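Brown marks on white sheeting: which of the tips are worth your time

Filed under: Workshop and utility room

Every few months somebody sends me a new cure for brown streaks on white coverings. It used to be lemon juice. Then it was toothpaste, then a paste called Flana that costs more per jar than the sheeting most people are trying to save. I have tried a fair few of them on the covers in my own workshop, and I remain unconvinced by most.

The kind of mark I mean is the long brown streak that goes mostly up and down, with blotchy edges, and often a paler one keeping it company. White material shows it terribly, and ribbed metal right alongside makes the light bounce about so much that you can't judge what you're dealing with.

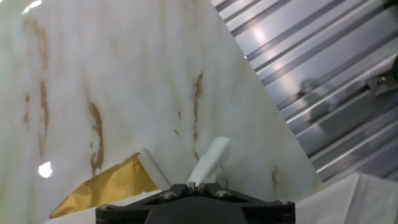

Look before you scrub

The usual advice is to get straight in with a brush. I'd leave the brush in the bucket. Turn off any lamp that shines directly on the surface, or stand where it doesn't glare, and look from the side. A bright reflection will hide a faint mark completely, and I have declared more than one cover clean at night and found it still streaky on Tuesday morning.

Then find out what you've got. Some white materials have brown in them on purpose. Marbled wipe-clean sheeting is sold everywhere now and from arm's length the veining looks exactly like dirty water. A reader in Follodlow told me she'd spent an evening bleaching a pattern. If the same streak turns up again further along the roll, put the kettle on and leave it alone.

The white scrap test

Tear off a small bit of plain white kitchen paper or old cotton, twist it to a point, damp it with cold water and dab the end of one streak. Dab, count to 8, lift it and look at it in daylight. Colour on the scrap means the mark is at least partly on the surface. No colour means it's set in, printed, or on the other side.

I've read that you need special test cloths for this. The Osagie homecare page sells a packet of 100. They are squares of white cloth.

Always start at the faintest mark, near an edge. People go for the big ugly one in the middle, and then the middle is where the bald patch ends up.

What I'd try, in order

1. Cold water and a drop of washing-up liquid, dabbed on and dabbed off. Dull, cheap, and it has shifted more for me than all the jars.

2. White vinegar let down with an equal amount of water, if the first round lifted a little colour. Keep it off bare metal and keep it well away from bleach. I mean it about the bleach, the fumes are dangerous.

3. A shop-bought rust remover meant for fabric or plastic, whichever yours is, and only if you have good reason to think it's rust. Read the back of the packet. Brown can be tea, glue, old varnish or damp just as easily.

4. Give up. Turn the sheet round, or cut a new piece.
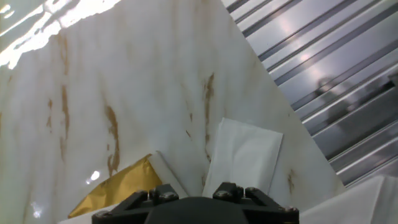

Giving up deserves more respect than it gets. If the sheet is only there to cover something, a few brown lines do it no harm, and I've never had a cover fail because it looked grubby. The Flana leaflet promises "a like-new finish in 7 minutes". After 7 minutes I had a wet sheet with the same marks on it and a slight smell of pears.

Metal foil is another favourite. The claim is that a ball of it rubbed along the streak will draw the brown out. On hard chrome there may be something in that. On soft or glossy white material all it did for me was leave fine scratches, and coloured foil is worse, as the coating can come off on whatever you rub. Keep gold foil for wrapping things.

Stopping it coming back

Dry metal edges before you lay anything white against them. If there's a ribbed panel, run a dry cloth along each groove, because water sits there longer than you'd think. Leave a finger's width of gap where you can.

Store spare sheeting rolled, indoors, off the floor. Folds collect grime and the crease never comes out.

As for sealing sprays, I tested the Plondadness one over a winter, half a cover treated and half left bare. By March I couldn't tell which half was which, and I'd lost the bit of paper where I'd written it down. The maker says it has 1,000 happy customers. I'd like to see their covers.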